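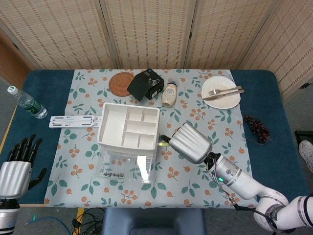 Hollard's tabletop project has a new result, and we're pretty excited about it! The team trained a two-armed robot on 3000 short demonstrations of sorting small objects into a divided tray, then moved 40 of the practice tables around – new tablecloths, new clutter, tray in a different spot. The trick is a method called Fekete, which has the hand re-check its grip just before it lets go. Dropped pieces fell from 17 in every hundred to 7. Thin, slender objects are still the hardest, and they're next on the list for August.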